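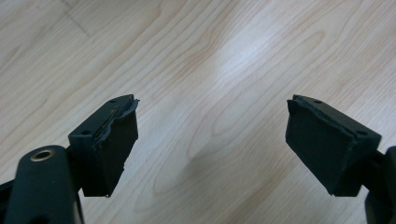 Flurina Brunner

Contents | Previous chapter | Next chapter | Glossary | Index

Updated August, by Flurina Brunner

Chapter 16
Reading a Pale Wooden Surface

Words used in this chapter: grain, cathedral, straight grain, veneer, laminate, raking light, finish

Before you clean, sand, oil or repair a wooden surface, you need to know what it is. A tabletop that looks like solid timber may be a thin sheet of wood glued to a board, or a printed pattern under a hard clear layer. The three are treated differently, and a method that suits one can ruin another. Most of the work in this chapter is done by looking, with a little touching near the end.

Pale surfaces are harder to read than dark ones. The lines of the grain may be only slightly darker than the wood between them, so that under weak light the whole top looks like one flat cream colour. In Figure 16.1, which opens the chapter, the lines are light tan and soft orange-brown on beige, and they run on a gentle curve from upper left to lower right. Keep that curve in mind when you reach the exercises on sanding. A line that bends means your hand has to choose a general direction and hold to it.

16.1 What grain is

A tree adds a layer of wood each year. The part that grows early in the season is usually paler and softer, and the later part is darker and denser. When a log is sawn, the blade passes through these layers, and the lines we call grain are the places where they meet the cut face.

The angle of the cut decides the pattern. A board sawn so that the layers stand nearly upright to its face shows lines that are close together and run side by side. A board sawn so that the layers lie flatter to its face shows wide arches, one inside another. In the trade these arches are called cathedrals, after the pointed windows they resemble. Many flat-sawn boards have both: arches in one part and straighter lines beside them.
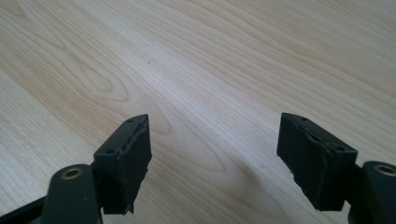
Figure 16.2 Nested arches on the left of the surface, and finer, straighter lines towards the right.

Look at Figure 16.2 and find the rounded point that the arches curve around. Then follow the lines to the right until they become even. Now look at the bright band across the middle. The grain is hard to make out there and the wood seems nearly white. This is reflected light, and a beginner may well take it for a bleached patch. On a real table, the test is to move your head. A reflection moves with you and a stain stays where it is.

16.2 Solid, veneer or laminate

A pattern seen from above is not enough to name a material. Cathedrals appear on solid boards and on veneer, and they are printed on laminate as well. You need the edge. Crouch down and look at the side of the top, then at the end. On solid wood the lines on the face carry on over the corner. On veneer they stop, and you may see a thin seam where the sheet meets a separate strip. On laminate there is often a narrow dark line between the printed layer and the board below.

If the edge is covered, look for repeats. A printed pattern comes round again, sometimes turned end to end. The Kindel desks used in our workshop have a repeat that students tend to miss until they measure between two matching arches. The Jasińska bench has none, and its underside shows the same timber as its top.

16.3 Before you touch it

Brush the surface clear first. One crumb or grain of grit under a sanding block can leave a scratch the length of your stroke. Set a lamp low at one side so that the light rakes across the wood, and look along the surface from the other side. Mark any dents with chalk on a rough sheet plan, never on the wood.

For the practical work you will need:

A desk lamp with a movable arm
A soft brush
A steel rule
100 grit paper and a cork block
An offcut of pale timber, one per pair

Leave the finished table tops alone until you have worked through the offcuts. Finishes are covered in Chapter 17.

Contact the author | Copyright Sisto | Back to top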